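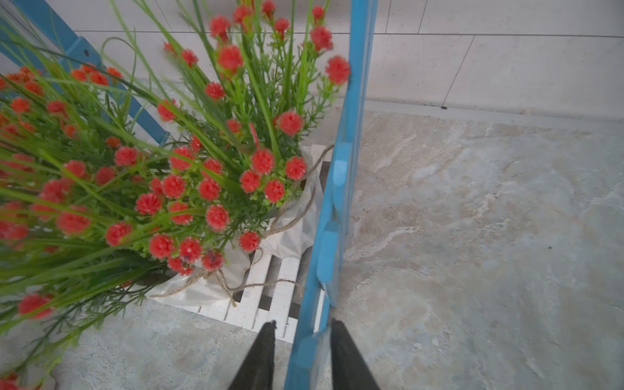 Attachment 1. Long slat with the paler patches, second beam upper left, red artificial flowers beside it.

Ticket 134-26
Product: Dalgleish stand, blue
Sold by: Gososus
Opened: 21/05/2022
Status: Closed by customer, not resolved to customer's satisfaction

Problem as reported
Stand leans to the left when the flowers are on it. Paint on the long slat has gone lighter in two places, a short patch and a longer one lower down. Bought in April, kept indoors, artificial flowers only, so please don't send me the page about overwatering.

Reply from support
Thank you for contacting Gososus. Leaning is most often caused by an uneven floor. Please move the stand to another room and check again. Light patches are a normal feature of painted wood.

Customer update
Moved it. It leans in the other room too. I put a level on both floors before I moved anything and they're fine, but I did it your way. As for "normal feature," the patches have fairly straight sides. I can't tell from looking whether it's thin paint or something stuck along the edge of the slat, and I'd like one of you to say which before I start scraping at it. The rest of the slat is plain bright blue and gets quite shiny toward the bottom.

Reply from support
Our assembly team suggests the load may be too high. Please remove all items and test the stand empty. Please also confirm that every bolt has been fitted.

Customer update
Took the flowers off. Empty, it stands straighter but still rocks if you touch it. I doubt load is the whole story. The box says 26 pounds per shelf and the white-wrapped pots came to 11 on the bathroom scale, both together. Artificial carnations, or whatever these red pompom things are meant to be, don't weigh much.

On the bolts: there's a small dark hole near the top of the second beam. Your sheet shows a bolt there in step 4 and no bolt in step 6, same beam. Which drawing is right? I used every bolt in the bag.

Reply from support
The drawing in step 6 is from an earlier version. A bolt is needed at that point. We will send a replacement hardware bag by Etix. Touch-up paint is available in the color Sinholm Blue.

Customer update
Bag arrived. Bolt fits — a bit tight, but it fits. The rocking is less. The lean is less too, though I'd been told it was the floor and then the flowers, so I'm not ready to call it fixed after one evening.

Still no answer on the patches. I'm not buying paint to cover something I was told is normal. Flowers are back on, tall bunch in the middle and the bushy one to the left, same as before.

Customer update
Four days on. Tightened the new bolt once more and it hasn't moved since. Close the leaning part. Please correct step 6 on the sheet, and leave a note that the question about the lighter paint was asked twice.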